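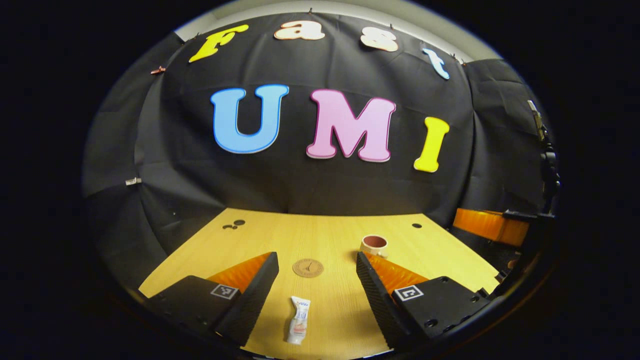 Braratix opened its Stustby workshop to visitors on February 28, 2023, and members who had put their names down were shown how the firm teaches robots to handle household items. The visit lasted 2 hours and was split between the workshop floor and a talk upstairs.

Most of the time was spent at the demonstration tables. Staff used hand-held grippers, with a camera fitted to each, to pick up and put down things such as cups and small tubes. Every go is recorded, and the recordings are later used to train a robot arm. Braratix said it had collected 996 of them for its Gudeta project so far. Visitors were invited to try a gripper themselves, and several found that placing a cup squarely on a coaster took more practice than they had expected.

The talk covered costs, safety and the plans for a second site at Gondell, where 4 more tables are to be set up. Questions ran over and the coach left late.

A further visit is planned for March. Places are limited, so please reply to the office by email if you would like to go. Flat shoes should be worn.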